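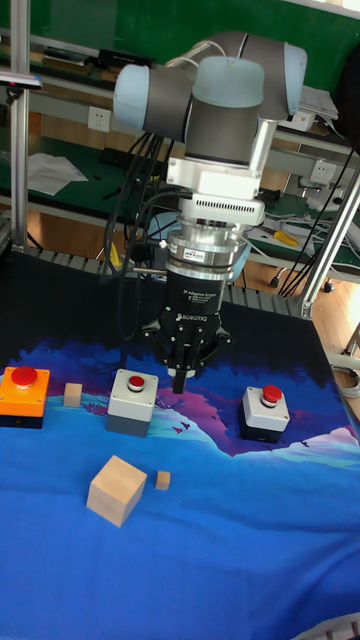 Flernska started out making play tables for waiting rooms, and that is still a good part of what we do. If you have ever sat in a dentist's office with a restless four-year-old, you'll know why we thought the world could use a few more of them. A good play table needs very little on it, and we have always liked plain things that can be used a hundred ways. Printed mats are where most people first notice us, and the one with the dark blue mountains and the purple-pink slopes running down to a wide stretch of bright blue is dear to all of us here. Children tell us it's a lake, or the sky, or the ocean, and we have never corrected anyone. Set a few light wooden blocks on it, a big cube and a couple of smaller ones, and somebody will have a village going before their coat is off. Then there are the button boxes! Orange, light gray or white, each with a big red button on top, and we have yet to meet a child (or a parent, or a delivery driver) who can walk past one without reaching for it.

Our workshop is at 48 Marchetti Street, in the old Esten building, which those of you who grew up in town may remember as the place with the green awning. We moved in with 2 workbenches and a great many cardboard boxes, and it was a chilly first winter. We have since spread out to the floor above, where the mats are drawn, printed and rolled, while the wood is still cut and sanded downstairs where the dust can be kept to itself. The blocks are left unpainted. We like the look of the grain, and a bare block can be a loaf of bread in the morning and a fire station after lunch.

Schools and libraries came to us a little later, mostly by word of mouth. They asked for bigger tables and mats that could take a good scrubbing, and they asked for the Staron set, our name for the mat, blocks and buttons packed together in one crate. As of December 2018 we have sent out 729 of those crates, the farthest to a library that had to collect it from a ferry dock.

There are nine of us now. We answer the phone ourselves, we keep spare blocks on the shelf for the ones that roll under the radiator, and if a button sticks you can mail the box back and we'll put it right. Visitors are welcome any weekday morning except in August, when we close up to do the floors. Please use the side door, and mind the step.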